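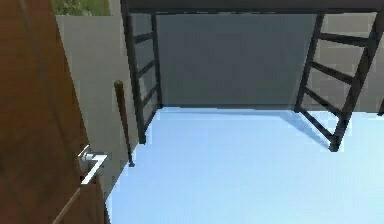 3.2 Gathering the demonstrations

We wanted the examples in Skindex to come from the kind of home a person might walk through without thinking much about it, and so the first thing we did, well before anyone recorded a single episode, was to settle on what a room ought to be allowed to contain. Our early scenes were very tidy. They had a bed, a table, perhaps a shelf, and the policy trained on them learned to cross a floor nicely and then fell to pieces the moment something was leaning on a wall. After a good deal of back and forth (Gumaro Huerta deserves most of the credit for his patience here) we let the scene generator place household objects wherever they would physically stay put, including on beds, on tables and on the floor, and we kept doors at whatever angle the previous episode had left them.

Doors turned out to matter more than we had planned for. A lever handle has to be pressed before the door will swing, and once it does swing, the door itself can hide a large part of the next room from the camera. Our operators quickly picked up the habit of pausing after the pull, backing up a little and looking again before going through. We were delighted to see this, and we asked them to keep doing it. In the first release we had trimmed such pauses as idle time, and Abla Matar noticed in June that the trimmed policy was clipping the door with its base far more often than the untrimmed one. All pauses of this sort are now kept.

Each operator worked through the Lirkurent interface from a written goal, such as "bring the box from the bedroom to the kitchen table." The goal names the object and the room but never the route. We recorded 3000 episodes in this way. Of these, 800 were set aside because the goal was not met, and we store them separately with a short note from the operator, in the hope that other groups will find them as useful as we have.

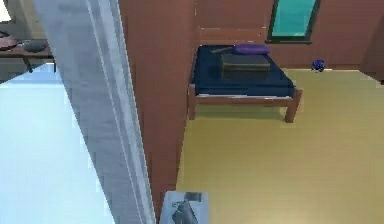 Crossing from one room to another is where most of the variety in the data comes from, and it is also where our operators disagreed with each other the most. Some hugged the door jamb and turned late, others swung wide and lined themselves up with the bed before moving in. We did not try to steer them toward one style. Balakrishnan Thampi did suggest showing everyone the same sample run, but in a small trial it made the paths so alike that we gave up the idea - a little sadly, as it would have made the labeling much easier.

Labels were added afterward in Patwary by two people working apart, and a third settled any mismatch. A label marks the start and end of each step: approach, press, pull, pass through, search, grasp, carry, place.

Figure 3. Views from two points in the simulated home used for collection. Doors, furniture and loose objects are all part of the physics model.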